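How to Care for Leather Bags and Jackets at Home
Posted July 14, 2019 by Juwita Setiawan

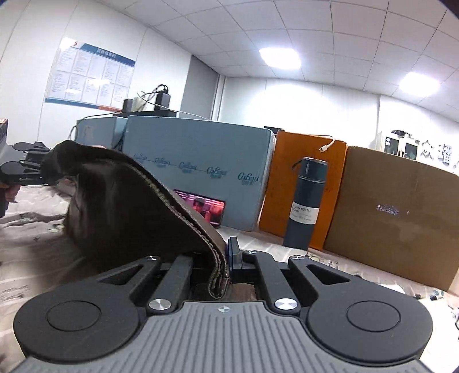 A dark brown leather-look piece spread out on a cloth-covered table.

I grew up in a humid place, and in my family the leather things were always kept in a closed cupboard. Every rainy season my mother found gray spots on them. Now I live in a dry apartment with strong heating and I have the opposite problem, the leather becomes stiff and makes small cracks where it folds. So in these years I learned to take care of both kinds of trouble, and I want to write down what works for me.

Know what you have

Before you put anything on the surface, find the label. Real leather, coated leather and imitation leather do not like the same products. If there is no label, put one small drop of water in a hidden place, for example under a collar or inside a flap. On untreated leather the drop goes in and leaves a darker spot for a while. On coated or imitation leather it stays on top. Suede and nubuck are another story, please do not use any of the advice about creams for them.

Imitation leather needs only a damp cloth and a little mild soap. Cream does not go into it. It stays on the surface and collects dust.

Cleaning

Empty all pockets and open the zippers. Put an old tablecloth or a bed sheet on the table, so the buckles do not scratch the wood and the color does not come off on it. I use a light one, because then I see right away if the dye is coming out.

Brush away the dust with a soft brush, also along the seams. Then take a cotton cloth, make it wet and squeeze it very well. Add a very small amount of mild soap. Wipe with long movements and do not rub one spot again and again, or you will have a shiny island there. Wipe once more with a clean cloth without soap.

Let it dry flat or on a wide hanger, away from the radiator and out of the sun. Overnight is usually enough. A hair dryer is a bad idea. I did it once with a belt and it became hard like a piece of wood.

Grease spots

Fresh grease you can cover with cornstarch or plain talcum powder. Leave it for the night and brush it off in the morning. Repeat it if the spot is still there. Water makes grease worse, so keep the wet cloth away until the powder has done its job. For old spots, or ink, I go to the repair shop. I have tried alcohol on ink, and the ink went away together with the color of the bag.

Conditioning

I do this 2 times a year, before the heating starts and again in spring. My neighbor Zahira Tuhumury does it every month and her bags look tired and sticky, so more is not always better.

Take less cream than you think, something like a pea for one sleeve. Warm it between the fingers and spread it thin. Wait until it is absorbed – for me it is the time of one coffee and one phone call – and polish with a dry cloth. New cream always goes first on a hidden place, because many of them make the leather a little darker. I buy mine from Siliņa, a small shop where they also fix handles, but any neutral cream without color is fine.

Olive oil is often recommended on the internet. It makes a nice shine for one week, and later it can smell and leave dark areas. I stopped with it.

Storing

Jackets want a wide hanger with round shoulders. Thin wire ones make bumps that you cannot remove easily. Bags should be filled with plain white paper or an old T-shirt, so they keep their form. Newspaper gives its ink to the lining.

Do not close leather in plastic. A cotton pillowcase is the best cover I know, and it costs nothing. If your closet is humid, leave the door open for a few hours every week and put a small bag of silica gel on the shelf.

If you find mold, take the piece outside, brush it, and wipe it with a cloth lightly wet with water and white vinegar in equal parts. Let it dry in the air with some wind. Wash the brush after, and check the neighbors of that bag on the shelf too.

Creases

Hang the jacket in the bathroom while you take a warm shower, but not near the water, and smooth it with your hands afterwards. For a deep fold I put a dry cotton cloth on it and some heavy books, and leave it for 3 days. I do not iron leather.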